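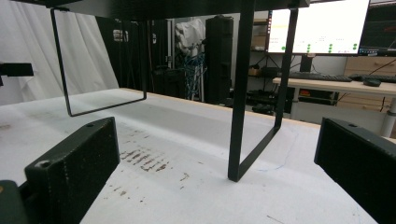 Ghizlane thinks I should stop translating my grandmother's letters word by word, and she told me so at breakfast. I read too much of the dictionary and too little of the woman, she said. Maybe she is right. Today I finished letter 9, the one about the flood and the neighbour's goat, and it took me the whole afternoon. There is one verb I still cannot solve – it means to wait, but with anger. 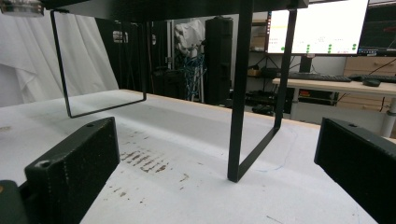 I wrote "to wait" and left a space after it. Tomorrow I will ask Moataz, his mother used the same verb.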